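Hindaston brings small desk storage to home offices and classrooms

Curach is a rounded tabletop box for pens, markers and other small supplies

Hindaston will begin selling Curach, a small storage box for desks and counters, at the end of summer. It has a cream shell with a curved top and a front in bands of color, with orange at the top, yellow in the middle and a gray-green section at the bottom. The yellow section is a drawer with enough room for highlighters, caps, clips and spare refills.
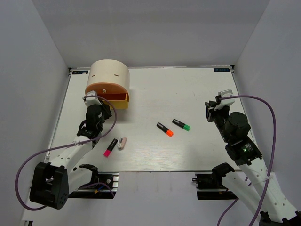

The company started work on the box after hearing from customers who had plenty of large storage and no good spot for the things they use every day. Markers ended up in mugs and kitchen drawers. Caps went missing. Curach is meant to stay out on the desk, where people can put a pen away without getting up.

"We looked at a lot of messy desks, including our own," said Myroslav Karpenko, head of product at Hindaston. "Most of the mess was small stuff. People will use a drawer if they can reach it from the chair."

Hindaston tried early versions with 155 households. Many of them asked for small round knobs in place of finger slots, and the company made the change before the final design was approved.

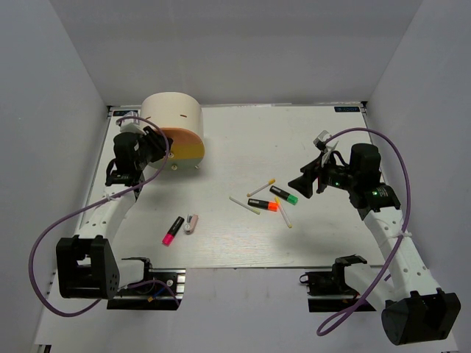

TROLLUVCOMBE, August – Curach will go on sale first at the Hindaston shop in Trolluvcombe and through the company's website. The first run is 465 boxes. Orders placed online will ship within five working days while stock lasts, and a second run is planned for the start of the school term.

Hrynyshyn, a design studio based in the same town, drew up the shape and chose the colors. The studio has worked with Hindaston on 11 earlier products, mostly trays and shelf bins. Schools and offices that want several boxes can write to the shop for a group price. Replacement drawers and knobs will be sold separately.
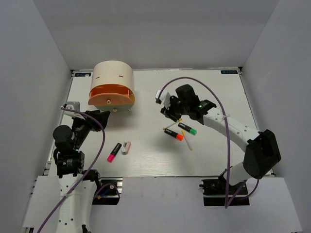 Does Curach need to be put together?

The box arrives assembled. Buyers take off the packing tape, wipe out the drawers with a dry cloth and set it on a flat surface. It should not be hung on a wall.

Yevdokiia Lysenko, who manages the Trolluvcombe shop, said staff will have a box on the counter for customers to try. "Bring your own markers and see what fits," she said. "A few of the very long ones need to go in at an angle." 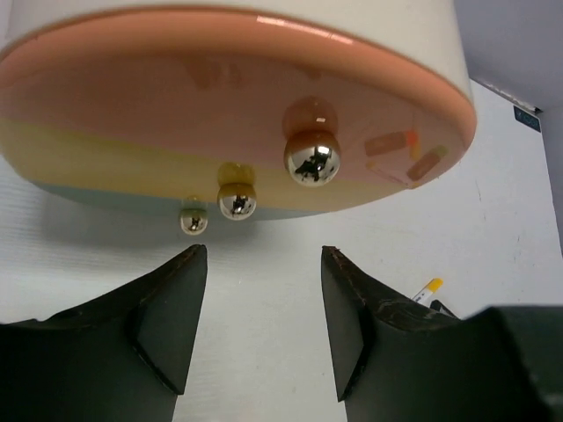 Color is the main way Hindaston expects people to sort their things. One household in the trial kept yellow pens behind the yellow front and put everything else wherever it would go. The shiny round balls stand out well against the pink and yellow, and a pen or marker with a yellow tip, like the one lying nearby, has an obvious place to go. Families with more than one child at the table may prefer to give each child a section. Blank stickers for names come in the box.

Hindaston makes storage for desks, kitchens and hallways. Press samples and prices are available from the Trolluvcombe shop on request.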